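Gallery: The Grasidton hand and the grip that wouldn't let go

Welcome back to the workshop pages! This set is a bit different from the usual run. Last time it was all shiny new parts and people grinning at laptops, and this time it's the story of a fault, told mostly in captions, with the picture towards the end. We had such a good response to the talk that I wanted to get it all down in one place before I forget the order things happened in.

Short version for those who weren't there: in September the right hand closed on Edin Delić's sleeve during a handover test and stayed closed. It didn't hurt him. It did hold on for long enough that he had time to say several things I won't type out, and the stop button, which everyone in the room had assumed would open the fingers, did what it was wired to do and froze them exactly where they were.

I've put the notes in the order we worked through them. If you only care about the fix, skip to the part about the release routine. If you like connectors, you're among friends, read the lot.

The sleeve

The test was meant to be dull. Edin holds out a foam block, the hand takes it, the hand gives it back. We had done 438 handovers without trouble (all logged, bless Ankica Ionescu and her spreadsheets). On the next one the block slipped and the fingers carried on closing until they found cotton. It was a loose cuff, an old work shirt, and the fingertips bunched it up beautifully. As a demonstration of grip it was superb!

The stop

Pressing stop cut the motion commands and held position. For an arm carrying something heavy over a bench, that's what you want. For a hand with a person in it, you want something else. Jasmina Živković got Edin free by unbuttoning the cuff and sliding his arm out of the shirt, and the shirt stayed in the hand until we had the laptop talking to it again. We've kept the shirt.

The log

Eun-seong Ko went through the recording that evening and found the thing I still think is marvellous, in a horrible sort of way. The controller was getting perfectly good position readings the whole time. What it had lost was the force reading from one finger, and when a force reading went missing the software quietly filled in the last good value. The last good value was "touching nothing". So on it went, squeezing away, quite sure it hadn't reached anything yet.

The connector

One small plug inside the hand, half a millimetre out of its socket. It read fine with the hand upright and dropped out when the wrist rolled over. We found it by rolling the wrist back and forth while Spyros Vasić watched the numbers and shouted. The replacement is a latching type from Plasteo and it takes a proper tug to get it out. Lovely click.

The new rules

Missing data now counts as a fault, and there's no filling in. If a force reading disappears for more than 70 milliseconds the fingers stop and then open slowly. There's also a separate release button, big and green, on its own cable, and it works with the laptop shut. No loose cuffs, no lanyards, and a second person always has a hand on that button during handovers.

Testing the release

This was the best part of the whole business. We ran palm-down trials with the wrist rolled to the angle where the old plug used to drop out, pulling the force signal on purpose and watching for the fingers to open. The first version opened so fast it flung the foam block at the window. Three revisions later it's gentle enough that you can leave your own (sleeveless) wrist in there, though we made Spyros sign up for that one himself. 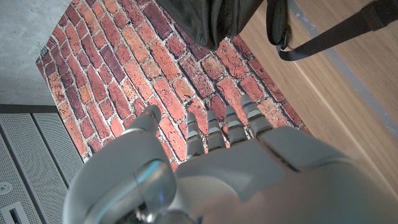 Ankica reckons the slow opening is still a half measure, and that a hand which has lost a sensor ought to go limp at once and drop whatever it's holding. She'd sooner sweep up a broken mug than wait for a finger to make up its mind. Jasmina disagrees and so do I, a little -- going limp is fine for a mug and much less fine for a soldering iron. We're trying both settings over the coming weeks and I'll post whatever the log says.

Palm down, thumb and fingers open and spread. After a month of staring at a fist I could look at that pose all day. Those blue lines at the joints are my favourite detail on the whole thing.

Still to do

The left hand has the same plug in it, so it stays switched off until the Plasteo part goes in. The team at Belkadi have asked for our fault list and they're very welcome to it. If you run anything with fingers, do go and find out what yours does when a reading vanishes -- and what your stop button does with somebody's sleeve in the way. I'd love to hear what you find!

Page last updated March 23, 2025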